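Lettre de l'atelier Wurstead – rubrique Constructions

Pinces portatives : état de la paire n° 2

La seconde paire de pinces de Hicham Chraibi et So-ying Wan est assemblée. Les lecteurs de la lettre précédente se souviennent que la première, montée sur l'établi du fond, avait un défaut de parallélisme entre les mors dès que l'ouverture dépassait 80 mm. Le défaut venait des perçages, repris à la main sur des pièces déjà imprimées. Les liaisons ont été redessinées par Yen-ting Fu avec des logements de vis venus d'impression, et le jeu latéral en bout de doigt est maintenant trop faible pour être mesuré avec le pied à coulisse de l'atelier.

Le principe n'a pas changé. Chaque pince se tient à la main et enregistre ouverture et orientation à 300 Hz. Les trajectoires servent ensuite à entraîner la commande du bras Zotstead, qui reste boulonné chez nous et n'a donc pas besoin d'être déplacé pour la collecte. Le logiciel d'enregistrement s'appelle toujours Lo ; la version courante est la 13.

Le tissu occupe l'essentiel du travail depuis un mois. Un objet rigide pardonne une prise décalée de quelques millimètres, un textile beaucoup moins : le pli glisse ou deux épaisseurs viennent ensemble. Les essais se font à domicile, sur un lit, avec un tissu bleu et un drap clair.

Le lit d'essai et les pinces, vus depuis la tête ou depuis une pince selon le cas.
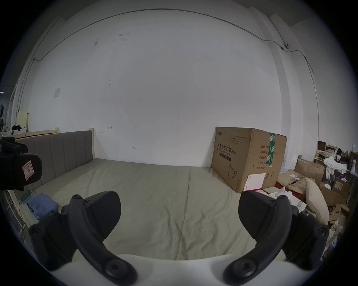
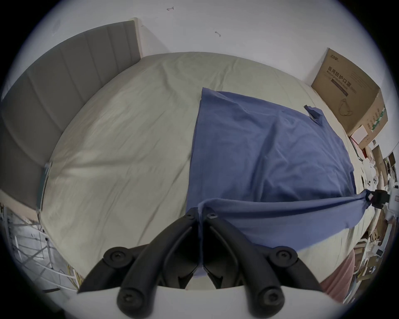
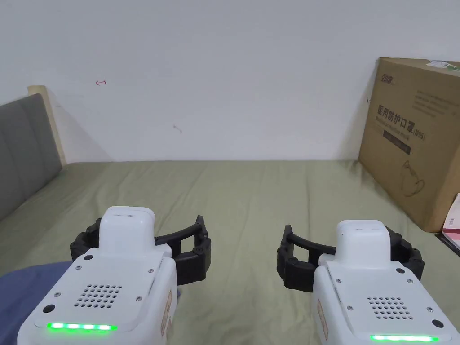
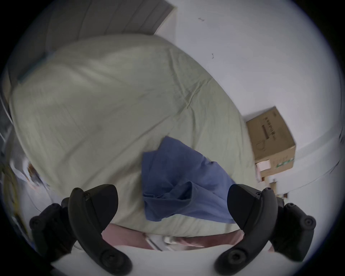
Pour la prise d'un pli, la consigne actuelle est d'aborder le tissu doigts entrouverts, de fermer lentement jusqu'au contact, puis de marquer un arrêt d'une demi-seconde avant de tirer. Sans cet arrêt, Lo place mal la frontière entre la phase d'approche et la phase de traction, et la séquence doit être découpée manuellement. Po-yen Tu a écrit un script de détection qui repère l'inversion de vitesse des doigts. Il fonctionne correctement sur les prises franches et se trompe encore lorsque l'opérateur reprend deux fois le même bord.

La base compte à ce jour 2,372 séquences retenues (notation du fichier d'export, que personne n'a pris le temps de franciser). Les séquences rejetées sont conservées à part, avec le motif du rejet. Le plus fréquent est la perte de repérage pendant une rotation rapide du poignet. Vient ensuite la désynchronisation entre les deux mains : chaque pince possède sa propre horloge, et la dérive devient gênante sur les enregistrements longs. Une impulsion commune au départ corrige le décalage initial, pas la dérive. Yareli Barrera propose d'en émettre une seconde à la fin et d'interpoler entre les deux. La modification est simple côté micrologiciel – il reste à vérifier qu'elle ne bloque pas l'écriture des données au moment où le fichier se ferme.

Trois remarques pour ceux qui voudraient reproduire le montage. Les vis d'articulation se desserrent après quelques heures d'usage ; du frein-filet faible suffit, le frein-filet fort attaque certaines matières imprimées et rend le démontage pénible. Les mors doivent être dégraissés avant chaque série. Enfin, l'étalonnage de l'ouverture se refait après tout démontage d'un doigt, même partiel, faute de quoi le zéro se trouve décalé et toute la série est à jeter. C'est arrivé deux fois.

Les fichiers de pièces sont sur le serveur de l'atelier, dossier Waladard, sous-dossier pinces_v2. Le plan du logement de carte n'y figure pas encore : la cote de profondeur doit être corrigée avant diffusion. La nomenclature est à jour, sauf la référence du câble, qui change selon le fournisseur.

En janvier, le travail portera sur le pliage à deux mains, bord à bord, puis sur le transfert des premières trajectoires au bras. Il manque un opérateur gaucher pour équilibrer la base. Les intéressés peuvent s'adresser à So-ying Wan ; comptez une séance de prise en main avant les enregistrements.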